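Plurthorpe Community Help – Weddings and Family Events

Moving a booked reception from a Saturday to a weekday: what happens to the deposit?

Posted by Kirsten Caron, 2018-04-18

My fiancé and I have reserved the Mustura Rooms for a Saturday in November and have paid a deposit of £973. His employer has since changed the shift pattern, and he can no longer be certain of having that Saturday free. The venue has offered us the Thursday before at a lower hire charge, but the manager mentioned by telephone that the deposit "may need to be looked at again".

The booking form has a clause 11, under which a change of date made by the client "may be treated as a cancellation at the discretion of the management". I should be grateful for advice on the following points. Is the venue entitled to keep the whole deposit although we still intend to hold the reception there?

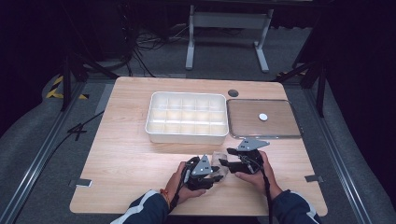
Secondly, our catering is booked separately with Leclerc, who have taken no money as yet but have sent us a menu and a price for the Saturday. Must we tell them at once, or may we wait until the venue has confirmed? Our total budget is £3000 and we cannot pay two deposits.

The ceremony itself is at the register office and can be moved without difficulty, subject to a small fee which we have already allowed for.

Thérèse McKinnon

The wording you quote gives the management a choice. It does not say that the deposit is lost as soon as the date is changed. You should therefore ask them to state in writing which course they intend to take, before you agree to anything. Until you have that letter or email, please do not sign a new booking form and do not describe your request as a cancellation. The words "transfer of date" are suitable.

A venue that keeps a deposit is generally expected to be able to show that the sum bears some relation to what it stands to lose.

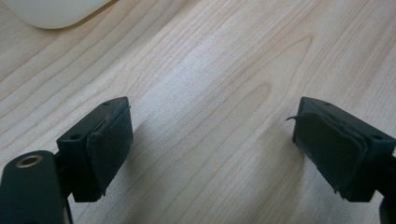

With several months still to go, a Saturday may well be let again, and you are offering to take another day in the same week. I would put both of these facts in your letter, politely and without argument. If the reply is that the full sum will be kept, ask for a breakdown of the loss. You may then wish to take the booking form to an advice centre, where someone can read all of it. I have seen only the one clause, and others may affect the position.

As regards the caterers, write to them now. A price given for a Saturday may not hold for a Thursday, and they may have staff engaged elsewhere on that day. Nothing is lost by asking whether both dates are open. 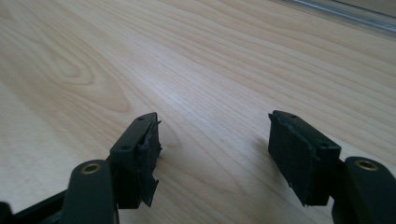
Table surface, close view

Please also check whether the hire period is the same. Weekday bookings quite often finish earlier – this matters if your guests are coming on from work.

pruvo_reader

We moved ours and it was fine. They just crossed out the date and wrote the new one in, and both of us signed it. Different venue though. Make sure you get a copy. Also tell your guests early as some of ours could not get the day off and we ended up with 2 empty tables that we had paid for.

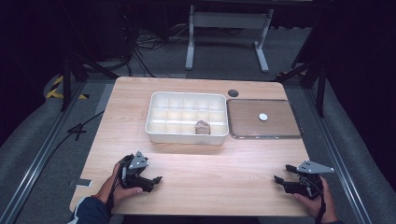 Kirsten Caron
Member, Weddings and Family Events

I am obliged to you both. I have written to the Mustura Rooms in the terms suggested and have asked for a reply by the end of next week. Leclerc answered the same afternoon: they are free on either date, and the price per head would be slightly lower on the Thursday, provided that the final number reaches them a month beforehand.

The hire period is indeed shorter. The weekday booking ends an hour earlier, which the manager had not mentioned. I have asked whether the hour may be added and at what charge, and shall post the venue's reply under this heading when it comes.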